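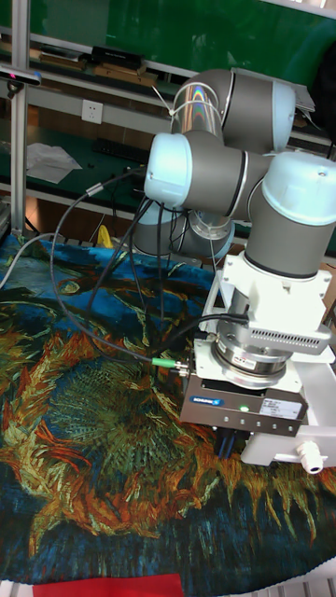 Fig. 1. Printed fabric laid across a work surface.

Unit 3: Repeats, and Why Your Flowers Have a Seam

A repeat is the smallest piece of a pattern that can be copied up, down and sideways to fill a length of cloth. Most of you drew a lovely bouquet last week and put it in the middle of a square. Copied, it makes a lovely grid of bouquets, marching along like parked cars. Fine for a tablecloth in 1974, less so for the Saren brief.

Kinds of repeat

Block (or straight). Each tile sits directly under the last. Easy to draw and easy to spot from across the street.

Half-drop. Each column slides down by half a tile. Hides a multitude of sins, most of them mine.

Brick. The same idea turned on its side, so the rows shift. Good for borders and for people who dislike half-drops.

Working it out

Take a tile 75 cm high. In a half-drop, the next column starts 37.5 cm lower. Write that number down before you cut anything. Callum Ritchie didn't, and his herons now have two necks each – he has kindly lent us the sample, and it will be passed around.

Finding the seam

Cut your drawing in half, swap the halves, and draw across the join. Turn it and do the same the other way. Then pin up at least 2 copies, walk to the far wall and squint. Any pale stripe you can see from there will be the only thing your customer ever sees.

For next time

Read Eilidh Sutherland's handout on color order. Bring one half-drop in pencil, no color yet. Yes, including you in the back with the markers.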